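SPEAKER NOTES - Blocks and Lines: bold grids on cloth
Jean Matheson, for the Radgate textile evening
Notes last changed January 1, 2025

Mic on. Water. Say hello, thank Oisín Quinlan for the slides and the lift.

Start with the Halliday curtain. Don't explain, just hold it up. Let them look. Ask who would hang it at home. Usually a few hands, then some laughing.

Then: why does a plain grid on cloth shout so loud? Three colors, white, black line. A child could draw it. Took me most of a winter to draw one I could live with.

Point one. The line does the work. Everybody talks about the red. Cover the black with paper strips (strips in the blue folder) and the red goes soft, sort of drifts into the yellow. Take strips away, snaps back. Do this slowly, last time I rushed and the back row missed it.

Line width - my rule, steal it. Pick the width you like, then go one size up. Cloth folds, cloth gets looked at from across the room, thin lines vanish. Thick black between strong colors holds up at a distance.

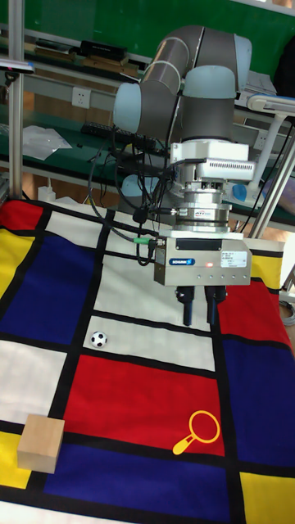 Page 2 of 12

Point two, uneven blocks. Same size squares = checkerboard, or picnic. Nothing wrong with picnic. But if you want the eye to travel you need one big block and a couple of mean little ones. Big one off center. I put mine low and left and then turn the whole thing upside down to see if I still like it.

Story here: the Holau tablecloth. Ordered by a cafe, wanted "cheerful". First drawing had a red block in the middle of every table. Looked like a target. Everybody put their coffee on it. Moved the red to the corner, middle went white, owner happy, then the white stained by March. So. Middle went blue. Pass round the sample, ask for it BACK (lost one in the spring talk).

Point three - white is a color. Say it twice. New people fill every box. Leave boxes alone. If the cloth looks busy take a color out before you touch the lines. Hold up the two Stekano test prints, same grid, one filled and one with the whites left open. Don't say which I prefer, they'll guess from my face anyway.

Yellow. Short bit. Yellow next to white needs that black line or it goes missing under kitchen bulbs. Yellow next to blue wants to look green at the join if the printing slips. Show the slipped one. Sample 926, label on the back, it's the one with the sad corner. Halliday printed 100 yards before anyone unrolled it far enough to see. They were nice about it. I wasn't.

Printed or pieced? Depends on hands and patience. Pieced: black strips cut on the straight grain, press every seam toward the black, trim as you go. Don't trust the strip you cut first as a pattern for the rest, go back to the ruler each time. Printed: ask for a strike-off, pay for it, look at it in daylight and at night. Printed black often comes out brown-ish on cotton. Ask for a darker one, they have it.

If time - the bag. Tell them a bag turns a corner and the grid has to turn it too. Run a line right along the fold and you'll see every wobble. Put the fold in the middle of a block insted. Skip if over half past.
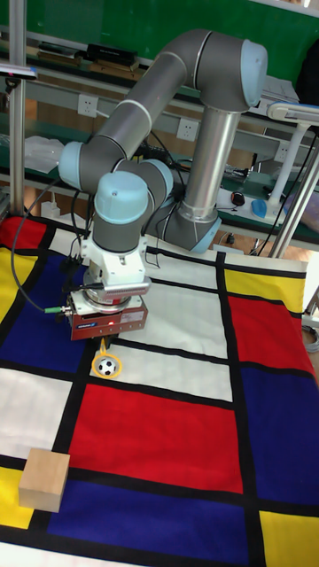 How do you keep the red from bleeding into the white in the wash?
Wash the red fabric alone in cool water before you cut it, and keep doing that until the water stays clear. For printed cloth, wash a spare corner first with a bit of white rag pinned to it, and look at the rag.

Other things people ask, have something ready -

Curtain lining: plain white, always lined, or daylight through the back turns the yellow to mustard.

Ironing: wrong side. Press cloth over the black, it goes shiny.

Can you use gray for the lines? You can. Quieter. Nice on napkins, I think dull on anything bigger. Oisín disagrees, let him say so if he's in the room.

Fading: red goes first in a south window, in my house anyway. Turn the curtains end for end if the heading lets you. Mine doesn't, I should of thought of that.

Last slide is the drawing exercise. Paper, ruler, fat black marker. Everyone draws five lines, no more, swaps with the person next to them, then the other person picks which blocks get color. Ten minutes. Walk round. Markers are in the tin, check caps beforehand.

Sample back from the front row. Lights. Folder, curtain, strips, tin in the car. Room key goes to the front desk before nine.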